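Mon 30 April

Up at six to get to the Mistau Road house before the agent did. Second viewing. Kanokwan Rojanasak had the key this time and let me walk through on my own while she sat in her car and made calls, and I liked that better than being followed from room to room.

The place looks smaller than it did two weeks ago. The listing says three bedrooms, but the third has no closet and the door hits the radiator. I measured it at nine feet by eight and a half. It would do for a desk. The back bedroom is good, with two windows and morning light, and the floor in there is level. The hall floor isn't. I put a marble down by the bathroom door and it went all the way to the stairs.

Checked the things I forgot last time. Water pressure upstairs is fine. The basement smells a little but the walls were dry to the hand, and there is a sump pump with a sticker from June of last year. The electric panel has room for more breakers. The kitchen has 4 drawers and not much counter, and I would want to take out the peninsula and put a plain table there.

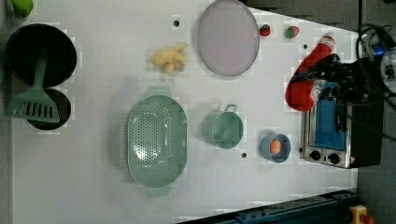 The money

Sat down with the numbers after lunch. Taxes on the house are 2569 for the half year, higher than I had in my notes. I had been using the figure from the old listing. That adds up over the year and it comes straight out of what I had put aside for the roof.

Kaewmanee Lending sent the new estimate. The rate is the same as before, but the closing costs went up and there is a line for a survey that I don't remember agreeing to. Called and was on hold for 58 minutes. The woman who finally picked up said the survey can come off if the seller has a recent one. I wrote to Kanokwan to ask. She wrote back within the hour that the seller thinks there is one in a box somewhere.

If I offer what they are asking, I can do it, but I would have to wait on the roof and the gutters. If I offer less, I may lose it to the couple who were there on Saturday. Kanokwan says they came back with a parent and a tape measure. She also says the seller wants to be out before school ends and may care more about the date than the price. I can close any time. My lease here goes month to month now, so that is one thing in my favor.

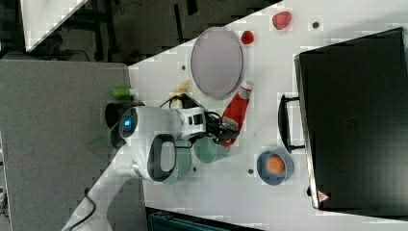 I went over the Bridov condo again too, to be fair to it. It costs less and there is no roof to think about, only the monthly fee. The fee has gone up every year I have papers for. Parking is one space, outdoors, and guests have to use the street. The unit itself is in better shape than the house. New windows, new water heater, nothing to paint. But I stood in the living room on Thursday and could hear the elevator, and I don't think I would stop hearing it.

Called my brother in the evening. He thinks I should take the condo and says I have never fixed anything in my life. I said I fixed the toilet. He said that was the chain. We talked until nine and did not settle anything, and then he told me about his truck.
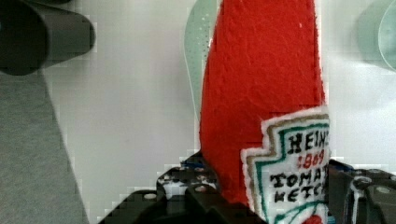
Photo: Mutex

Did a list before bed. For the house: the yard, the back bedroom, walking distance to the train, the basement for storage, no one overhead. Against: the hall floor, the roof, the taxes, the third bedroom that isn't one. The list for the condo came out shorter on both sides.

I think I will offer on the house, a little under asking, with the closing date left up to them. Inspection stays in. Kanokwan said some buyers are leaving it out and I told her I won't. She said good.

Need to do tomorrow: bank letter, ask about the survey again, find out the age of the furnace, call the insurance people about the roof. Also return the tape measure to the Hendersons next door, I have had it since winter.

Rain started at ten. I wonder how the gutters over there are doing with it.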